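Séance 2 — Collecte de démonstrations pour l'apprentissage par imitation
Notes de cours, version du 9 septembre 2019. Responsable du TP : Glenys Lougher.

## 1. Ce qu'on enregistre

Une démonstration (ou *épisode*) est une suite de couples observation/action, du départ de la pince jusqu'à son retour en position de repos. L'observation comprend l'image de la caméra de poignet et l'ouverture de la pince. L'action est le déplacement demandé par l'opérateur.

La tâche de référence est le vidage d'un lave-linge : saisir le linge dans le tambour, le déposer dans le panier. Le jeu Mutel, constitué par Mulugeta Seyoum et Efa Gape, compte 331 épisodes, dont 96 réservés à la validation. Ces derniers ne servent jamais à l'entraînement, même pour un essai rapide.

## 2. Faire varier les situations

Un modèle entraîné sur une seule disposition apprend la disposition. On change donc, d'un épisode à l'autre :

- la position du linge dans le tambour
- le type de pièce (serviette, chaussette, tee-shirt)
- la place du panier
- l'angle d'approche de la pince

On ne change pas l'opérateur au milieu d'une série. Les gestes de deux personnes diffèrent assez pour que la moyenne des deux ne corresponde à aucune trajectoire utilisable — voir les courbes d'Aldo Zanetti, annexe B.

## 3. Contrôler la vue de départ

Avant de lancer l'enregistrement, on vérifie l'image du poignet. Les deux doigts doivent être visibles, ainsi que l'ouverture du tambour et le linge à saisir. Le hublot est ouvert en grand.
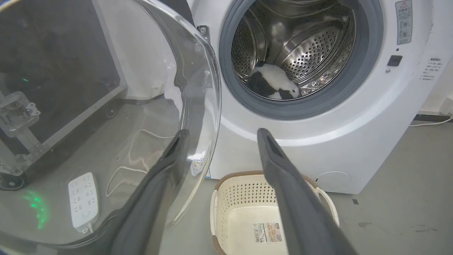 ## 4. Trier et annoter

Chaque épisode reçoit une étiquette : *réussi*, *échoué* ou *à revoir*. Un linge tombé à côté du panier compte comme un échec. On garde les échecs dans un dossier séparé.

Sont supprimés les épisodes où l'opérateur s'arrête plus de 4 secondes sans raison, et ceux dont l'horodatage des images est décalé.

**À rendre :** la feuille de suivi remplie, par binôme, déposée dans le dossier Niltov.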